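Menos fuerza y más dedos tontos

Llevo desde mayo probando pinzas y cada vez me convence menos la carrera por el agarre fuerte. En Trondix nos mandan catálogos donde todo son newtons — y luego vas a una estantería de casa, con sus listones y su planta, y lo que falla es otra cosa.

Emilian Lazăr defiende la pinza paralela para todo. Yo le discuto la mitad. Con un libro de tapa dura, inclinado sobre un estante de listones, importa muchísimo la punta del dedo: cómo apoya, cuánto resbala, si cabe por detrás de la tapa. ¡Y el cable enrollado en la articulación, que siempre olvidamos al comparar!
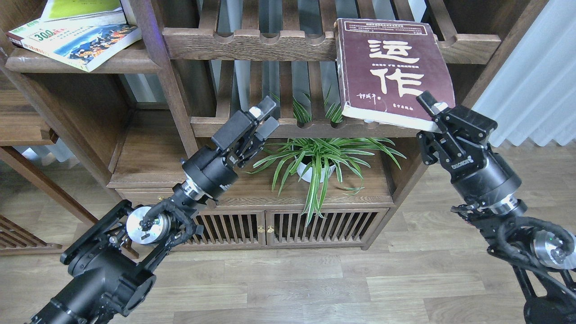

Lo que yo compraría

Si tuviera 3000 euros (no los tengo), los gastaría en puntas intercambiables y en una buena cámara, y dejaría los brazos como están. De las 13 puntas que he probado me quedaría con siete, casi todas finas. Sânziana Marinescu dice que exagero y que el controlador pesa más. Puede ser, el viernes lo volvemos a discutir con los dos brazos encendidos.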